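Search this site
Enter keyword

Berisha mixing bowls, set of 2, after one year in my kitchen

353 shares
12 comments

I bought these bowls last July, when my old glass one broke in the sink. I looked first at steel bowls from Waltari, but they were more expensive and I could not put them in the microwave. The Berisha set has one large bowl and one small, both plastic, and the shop had them on discount. I did not expect much for this price.

I bake bread two times in the week and a cake when there is a birthday, so the large bowl works hard. The first thing I noticed is the weight. It is very light, and this is good when you carry dough from one side of the kitchen to the other, but it is less good when you mix. With a hand mixer the bowl wants to turn together with the beaters. I put a damp towel under it and then it stays. My sister has a Rimex bowl with a rubber ring on the bottom, and hers does not move at all. I think Berisha could add such a ring for very little money.

The size is correct for a dough with one kilo of flour. I would not try more. The sides are high enough that flour does not fly out, and when the dough rises I cover the bowl with a plate, as there is no lid in the set. A lid would be welcome. I wrote to the company and they answered politely that lids are not planned.

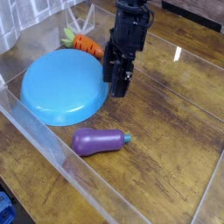
Cleaning is easy when you do it soon. Dry dough I soak in cold water for ten minutes and it comes off with a soft brush. Please do not use the hard side of the sponge. I did this in the first month and the inside of my large bowl has fine scratches now, and in these scratches the tomato sauce leaves an orange shadow. Baking soda helped a little. The smell of onion also stays for one day, sometimes two. For salad with raw onion I went back to a ceramic bowl from Melley, which I have had since I moved to this apartment.

In the dishwasher I put them only on the top rack. The small bowl was once on the bottom by mistake and its rim is now slightly bent. It still stands straight on the table, but it does not fit inside the large one as well as before.

About the spout: only the small bowl has one, and it pours pancake batter well if you are not in a hurry. When you go fast, some of it runs down the outside.

Would I buy them again? The large one, yes, for bread and for washing vegetables. The small one I use mostly for eggs, and any deep plate could do this work. If the shop sold the large bowl alone I would be more satisfied with the price.

I give four stars from five. I take one star away for the missing lid and the sliding.

Posted 5 May 2018
1,465 views
Share this review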